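Clearing a missed-handle fault in the Susari cabinet task

Fault 329 is raised when the hand touches the door panel and the fingers have not closed on the handle. Pause the simulation before the controller retries. In the Villano build a retry adds force, and the door model can jump off its hinge.

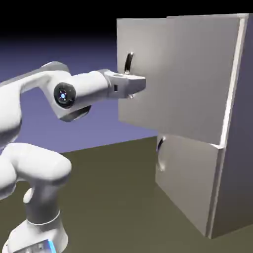

Why does the fault come back after a reset?
The reset restores the joint angles but keeps the old grasp target.

Delete the target, back the hand off 80 mm, and raise the new target 12 mm. Set approach speed to 2 and run again. Send repeat faults to Vasanthi Sheikh with the contact log.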